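The Battery Shed at the End of the Road

8/6/26

Sutcliffe is not where you go looking for the future of energy. One gas station. A feed store. A water tower that needs paint. But drive out past the grain elevator and there it is, a long low building with a gravel lot and a row of white cabinets humming behind a chain-link fence.

Skullard moved in two winters ago. The company builds storage units for small farms and small-town shops, the kind of customers the big installers tend to quote high and then forget. Saodah Osman runs the place. She's quick, talks with her hands, eats lunch standing up.

"People out here already had panels," she says. "What they didnt have was anything after sunset."

So, batteries. Each cabinet stores 40 kilowatt-hours, enough to carry a dairy's milk coolers through the evening peak. The cells come in by truck, get tested, get sorted, get racked. Then a long soak test in the back room before anything ships. Slow work. Osman won't shorten it.
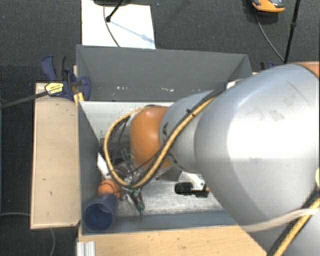 Money is the harder part. A cabinet is a big check for a farm that just had a bad corn year, and the local lenders didn't know what to do with it at first. Is it equipment? A building? One bank asked for a resale value and there wasn't one. Osman ended up leasing the first batch herself, on terms she now calls "a little nuts." Those leases are paying. Buyers read the cost of the whole thing in the hardware, she says, and hardware can look pricey, the kind that makes folks think of car plants and car plant budgets. Her answer is always the same spreadsheet. Monthly bill before, monthly bill after, lease payment in the middle.

Tetteh Amoah has seen that spreadsheet. He milks 200 cows on the Sumell road and signed up in January, after an outage that cost him most of a tank. "I wasn't thinking about the planet," he says. "I was thinking about the milk."

His cabinet sits beside the parlor, under a lean-to he built from old roofing. It charges off the barn panels by noon most days. In the evening, when rates jump, the coolers switch over. He checks the app more then he'd like to admit. His wife has asked him to stop doing it at dinner.

Not everything works. The app drops out when the cell signal does, which in Amoah's valley is often. Cold mornings cut into capacity. And the utility still takes 3 months to approve a hookup, paper forms, one inspector for the whole county. Osman has a stack of finished units waiting on signatures.

Competition is coming too. Zamov, a bigger outfit from the coast, has been mailing flyers to the same farms with a lower sticker price and a shorter warranty. Osman keeps one of the flyers pinned over her desk. She's read the fine print, twice. Service calls are billed from the coast.

Next up, a shared unit for Main Street. The feed store and the gas station would split one, maybe the diner if the owner comes around. The town council votes on the site in the fall. Osman has already measured the lot.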